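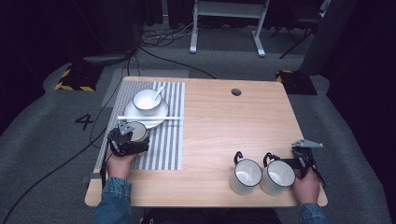 2 min read

Last updated 13 December 2023

Table Service Basics, Handout 3: The Single Place Setting

Welcome back! Last week was all theory, so this week we get our hands on the dishes, and I can't wait. Everything starts with the placemat. Gray and white stripes are a gift to a beginner (use them as guide lines!) because you can spot a crooked saucer against them right away.

Saucer next, toward the top of the mat, then the small bowl on the saucer. With dark-rimmed pieces like ours you get two circles, one inside the other, and your eye will tell you at once if the bowl has drifted. The spoon rests in the bowl with its handle up and to the right. I love this bit, it makes the whole setting look ready for someone to sit down!

A chopstick goes flat across the mat, just under the saucer. White on stripes is harder to see than you'd think, so check it from directly overhead.

Mugs stay off the mat, on the right half of the table near the front edge. Ours are white enamel with a navy rim and black handles. Side by side is fine, and we'll practice lining them up. Start with the handles pointing to the far side of the table, then try turning them to the right and see which you like better for pouring.

For February: lay the Vodham setting from memory and bring a sketch. Noémie Fehr has the spare saucers.

1,017 views · 2 shares · 3 comments

Tín Trịnh: Tried the overhead check at home and my bowl was way off center. Great tip!

Gultby reader: Does the spoon go on the left for left-handed guests?

Noémie Fehr: Turn the handle to the left and leave the rest alone. We'll cover it next time!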